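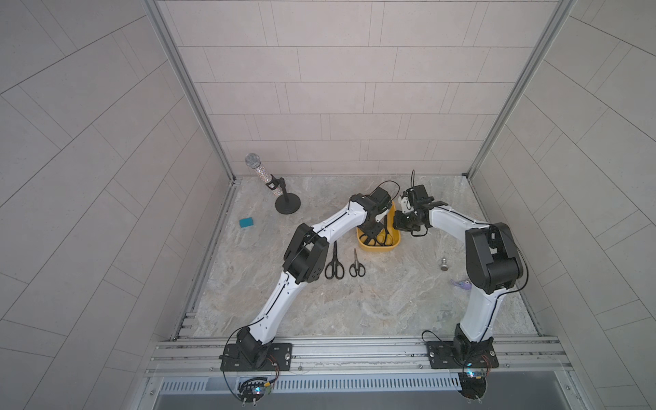 Two-arm cell with scissors and a yellow container

Pridier sorting is a method for training paired robot arms to gather objects of one type among unrelated items. It was developed at Plirnstead and first described on 8/10/18. Both arms are driven by a single policy, learned from 276 recorded runs.
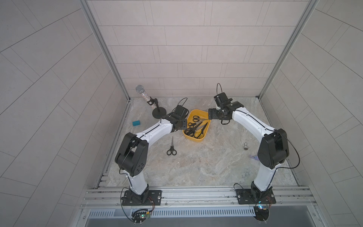

The policy gives each arm its next target 73 milliseconds ahead, which lets one gripper give way when both want the same space. Items outside the target class are left alone – touching one counts as a fault. In the Brultonau trials of 1000 runs, most faults came from handles that overlapped. The Atallah variant plans each arm separately.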